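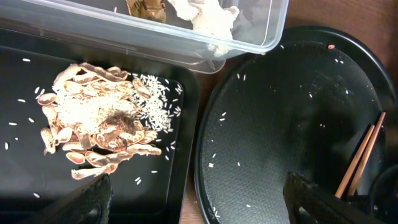 Peanut shells and rice grains on a black tray.

Combridge Regional is an add-on airport for desktop flight simulators, made by the small developer Fovar. Released in October as a paid download, later also sold bundled with the Morkinis mesh pack. Covers the airport itself plus a strip of the surrounding town.

Contents
Main terminal, cargo apron, control tower, fire station, two parking lots. Single runway, numbered 15/33. Custom taxiway signs and night lighting. The terminal has a modeled interior on the upper floor only, the lower floor is flat textures behind glass. Static aircraft can be switched off in the configuration tool. Ground vehicles follow fixed routes and do not react to the user's plane, a frequent complaint on the forums.

Development
Began as a freeware project under the title Cheung Field. That version had no night textures and a runway that was too short. Fovar rebuilt it from scratch and kept only the tree placement. Field elevation was set at 491 feet, which caused a visible step at the runway ends for users with third-party terrain. Fixed by an optional patch.

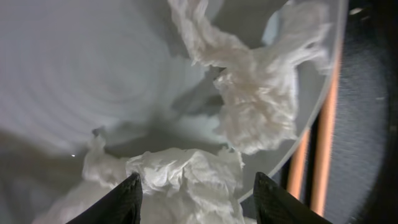 The patch has to be installed after the mesh, not before. Installing in the wrong order leaves the taxiways floating, and the config tool gives no warning. Version 2 made the patch part of the main installer and added winter textures, jetway animation and a new approach light system. Update dated 5th April. Free for existing owners, needs a new serial number.

Performance
Heavy on video memory at the highest texture setting. A reduced set is included, and most users with older cards seem to stay on that. Grass is drawn out to 1000 meters from the tower and then stops, quite noticable from the air in summer. Frame rates drop at the cargo apron with static aircraft on.

Compatibility
Works with default air traffic control. Some traffic add-ons send airliners to the general aviation stands becuase the parking codes were left blank in the first release, corrected since. Not compatible with the old freeware version, which must be removed first or the two terminals overlap.

See also
Morkinis mesh pack
Cheung Field (freeware)
List of Fovar sceneries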